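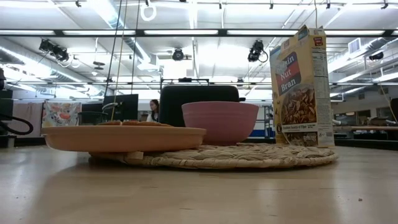

Wanted: people who doubt breakfast advice

Sundard is looking for 100 adults in Kandport for a 21-day food diary study in June. You eat what you normally eat and write it down. We don't believe most claims about the "most important meal," and we're not sure diaries tell the truth either — so half of you will also save receipts. Pay is $200, after the last entry. No diet coaches, please. Write to Wael Belhaj.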